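The long way round a kitchen floor

There is a particular kind of silence that falls over a house when the old lino comes up. Ours went out to the skip in strips, curling at the edges like stale toast, and for a good ten minutes we all stood in the doorway and looked at what had been under our feet since we moved in. I had hoped for quarry tiles. I had, if I'm truthful, already told my sister that there would be quarry tiles. What we had was black glue, a patch of concrete where a boiler had once stood, and a playing card, the four of clubs, which I still have in a drawer.

I mention all this because I've spent much of the past year thinking about floors, and I have come to believe that most of us choose them badly and in a great hurry. We will spend weeks over a sofa, sitting on it, going home, coming back with a cushion to hold against it. Then we pick the surface that every member of the household will walk, spill and crawl on from a sample the size of a beer mat, on a Saturday, with somebody waiting in the car.

My own education began at Baltora, a tile yard on the edge of a retail park, where the stone is stacked outside in all weathers and you are given a pair of gloves at the gate. It is a wonderful place and I recommend going on a wet day, because wet stone shows you its real colours (and whether you are likely to go over on it in your socks). I went in for three tiles and came out with a car so heavy at the back that the headlights were pointing into the trees.

Stone is lovely and stone is cold, and both these things stay true however much you paid. The first tiles I brought home were a soft, sandy limestone, and I laid them loose by the back door and lived with them for a week. By the Tuesday they had a ring from a coffee cup. By the weekend they had something on them that may have been beetroot. You can seal limestone, of course, and people do, and they talk about their sealant the way other people talk about their knees.

So then it was wood, and wood took me through most of the autumn. I love a wooden floor. I love the noise of it, and the way it goes pale by the window and stays dark under the rug, so that when you move the furniture you find the ghost of how you used to live. But a kitchen is a hard place for it. The man who came to measure up put his hand flat on the concrete, made a sort of humming sound, and asked whether we had ever had damp. We had, it seemed, always had damp.

By December we were still on bare concrete, with a runner of old carpet from the sink to the table and a stern rule about slippers. Christmas dinner was eaten with our feet on the rungs of our chairs. I wouldn't say it was our most elegant one, but it was the year my mother-in-law finally stopped bringing her own gravy, so there may have been some good in it. 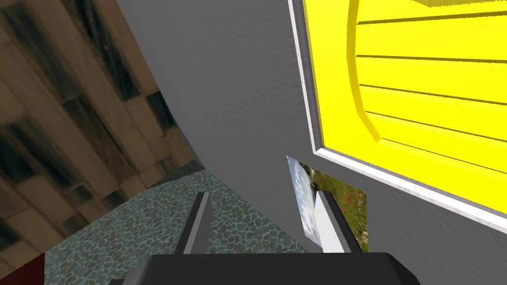 Words by our homes correspondent
Thu 21 July

Cobbles came up in the new year, and I should say at once that they were never a serious plan. We had been to stay in a converted stable where the hallway was cobbled, beautifully, from wall to wall, and I came home full of it. My husband asked me, quite gently, to picture pushing a chair back from the table. Then he asked me to picture mopping it. Cobbles belong where there are boots and rain and a hose, and I let the idea go, though I did price up enough for the side passage. It came to £300, and they are down now, and I go out and look at them with my tea.

For the kitchen we settled on brick. Thin, reclaimed clay bricks, laid flat in a basket pattern over a proper damp-proof layer, which cost more than the bricks did. The whole job took three weeks and left dust in the piano. They are warm to look at, they forgive nearly everything, and the beetroot has not troubled them at all. One of them, close to the larder, has a dog's paw print pressed into it, and that is where the cat has decided to sleep.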